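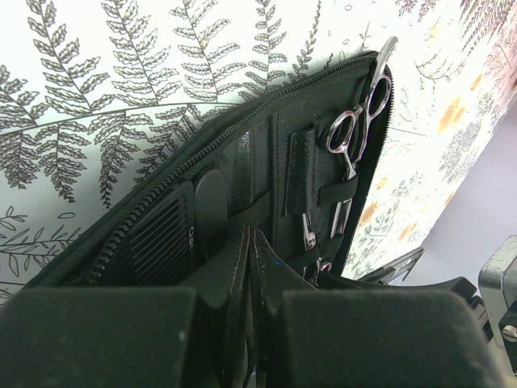 Davlow (TV series)

By Aslı Şimşekoğlu
October 18, 2018 - 1 min read

Davlow is a family drama set in the harbor town of Flallon, and I've watched the whole thing twice, so I guess I'm the one writing this entry! It ran for 3 seasons and 27 episodes.

The story follows the Dönmez family, who own the local ferry and fight over it constantly. The oldest daughter, Selin, comes home for a funeral in the pilot and never quite leaves. I liked her right away (her brother took me most of season two).

It was made by Galumus, a small studio that built the ferry office indoors and filmed the rest by the water. Almost 700 people tried out for the town roles, and plenty of them turn up in the wedding episode - look for the dancing baker.

Season one is slow, season two is the best, and the last one has a new theme song I still skip. The finale aired in November and runs double length. A soundtrack album came out later, without the ferry song.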